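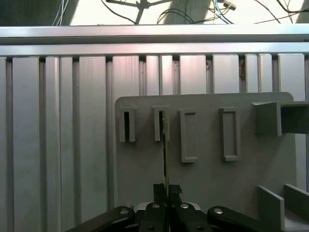 Spent most of November getting the card cell at Munness to run without someone standing next to it. Writing down how it's set up now, mainly for Tyra Moen, who takes it over on nights, and for anyone else who has to load thin cards into narrow slots.

What it does: the arm takes a card from the stack, brings it over to the fixture, puts it in a slot, lets go, waits for the tester to read it, takes it out again. One card at a time. We call the cell Pace. It was named before I got there and it isn't fast.

The fixture plate is gray plastic and sits in front of the extrusion wall. The two narrow holders on the left are open at the top and those are the ones the cards go into. The other two are for a different job and the card program never goes near them.

Slot one is the reference. If you move the plate for any reason, you teach slot one again, then you check slot two against it. Don't teach slot two separately. Eilidh MacBrayne did that in the spring to save time and then slot one and slot two disagreed for a week and we blamed the gripper.

How to teach slot one: put the gauge card in by hand, all the way down. Jog the arm over with the fingers open. Close at the lowest force. If the gauge card moves sideways when the pads touch it, you're off. Back out, nudge, try again. It usually takes me three tries. Save the point when the card doesn't move.

Then run it up and down ten times with the gauge card before you put a real one in. Speed at 4 percent. It feels silly to watch but do it.

Pads. The rubber ones with the crosshatch pattern. They pick up a gray film from the cards and once they have it the card can tilt in the grip. You won't see the tilt from outside the guard. You'll see it as a missed insert on slot two, because the reach is a little longer there and the error shows up more.

Clean the pads every 200 cards. Lint-free cloth, a little alcohol, wipe along the grooves and then across them. Let them dry before you close the fingers. Don't use the degreaser from the big press. It makes the rubber shiny and shiny rubber doesn't hold.

Change the pads at 900 cards, both sides together even if one looks fine. I tried stretching a set past that and the left one had started lifting at the bottom corner. New sets are in the Grasard drawer, second from the top. Write the count on the sheet when you change them.

After a pad change the fingers meet in a slightly different place. Zero the gripper again with nothing in it. The menu calls this "reference close." It takes less than a minute and people still skip it, and then they call me at six in the morning.

Screws. Check the ones on the fingers and the linkage arms at the start of each shift. You're only looking for one that has backed out. I put a paint mark across each head in the drawer set and will do the same on the ones fitted now at the next stop. If the mark is broken, tighten and re-zero. Don't add threadlocker on top of old threadlocker. Take the screw out and clean it first.

Insert settings, since Tyra asked. Approach at normal speed to just above the slot. Stop. Go slow from there. The last bit is force limited, so if the card catches on the lip the arm stops, backs up a few millimeters, shifts a hair to the left and tries again. Then a hair to the right. After the third miss it parks and lights the amber lamp.

When the amber lamp is on, do not press resume. Look at the card first. If it's bent, throw it out. If it's straight, look at the slot. Most of the time there's a sliver of plastic in the mouth of it from an earlier card. A wooden stick gets it out. Not a screwdriver – the plate is softer than it looks and a nick on the inside edge will catch every card after that.

If the slot is clean and the card is straight, it's the pads. Go back to the cleaning post.

Cables. The arm's own cable has enough slack for the card program and not much more. If you write a new move, run it slowly with someone watching the cable all the way through. We pulled a connector half out in October and the fault looked like a bad sensor. Eilidh swapped two sensors before she found it.

The wall and the rail need a wipe once a week. Dust sits on the rail and comes down when the arm stops hard. Vacuum first, cloth second. No air gun. It blows everything straight into the slots.

Numbers so far. Before the new pad schedule we had a stop every 40 cards or so, some shifts worse. The last full run before I wrote this went 300 cards with one amber, and that one was a bent card from the stack.

Still open: the stack feeder. It sometimes hands over two cards stuck together and the gripper doesn't notice, since two of them are still thin. The width check is set too loose. If I tighten it, it rejects good cards with a rough edge. Sumberg are sending a different sensor to try and I'll post when it's in.

Until then, fan the stack by hand before loading it. Tyra, the key for the guard is on the hook behind the controller. Sheet is on the clipboard, and please write the time next to each amber.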